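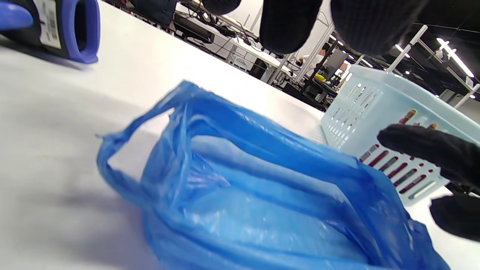
Idthorpe Community Larder is looking for a part-time Larder Assistant to join us from the end of April, and if you have ever enjoyed putting a cupboard in order or chatting to a stranger over a bag of potatoes, we would love to hear from you. We are a small food project run out of the old chapel rooms on Kinberg Street, and we have been feeding our neighbours, one way or another, for twelve years now. People come to us with all sorts of things to give away – half a crate of pears from the garden, tins they bought too many of, or just a few bits in a blue plastic carrier bag with looped handles – and all of it has to be looked over, sorted and found a home on the shelves before the doors open. A good part of the job is exactly that, and it is more sociable than it sounds.

The post is for 12 hours a week, spread over three mornings, with now and then an extra hour when a big delivery comes in (always paid, and always agreed with you first). You would be working alongside Olga Caldeira, who manages the larder, and you would be shown the ropes properly in your first few weeks.

What you would be doing

Taking in donations at the side door and thanking people for them. Checking dates and packaging, and setting aside anything we can't pass on.
Keeping the shelves, fridges and the big chest freezer tidy.
Packing orders for the households who can't get to us, ready for the van to collect.
Making tea, and drinking some of it.
Writing up the stock book at the end of each morning. We still use paper for this and are rather fond of it.

Who we are hoping to find

You don't need any experience of this kind of work, though if you have been in a shop, a kitchen or a stockroom you will find some of it familiar. We would like someone who turns up when they say they will, is kind to people who may be having a hard week, and doesn't mind a bit of lifting. There are two steps at the side door and we do have a trolley, and if lifting is difficult for you please apply anyway and talk to us about it, as there is usually a way to share the jobs out. A second language would be very welcome, Portuguese above all, as many of our regulars moved here to work at the Peixoto bakery and have stayed.

You will need a basic food hygiene certificate, but we will pay for the course and for your time while you do it.

Pay and the rest

The pay is £845 a month, with paid holiday on top of the bank holidays and a bus pass if you live outside Idthorpe. The contract is for a year to begin with, and we very much hope to carry it on after that.

How to apply

Please write us a letter or an email telling us a little about yourself and why the job appeals to you. One page is plenty. Send it to Américo Vilela at the larder, or hand it in at the side door on any morning we are open. The closing date is 2023-04-15, and we will reply to everyone who writes, whether or not we are able to invite you for a chat. If you would like to look round first, do just come in and ask for Olga.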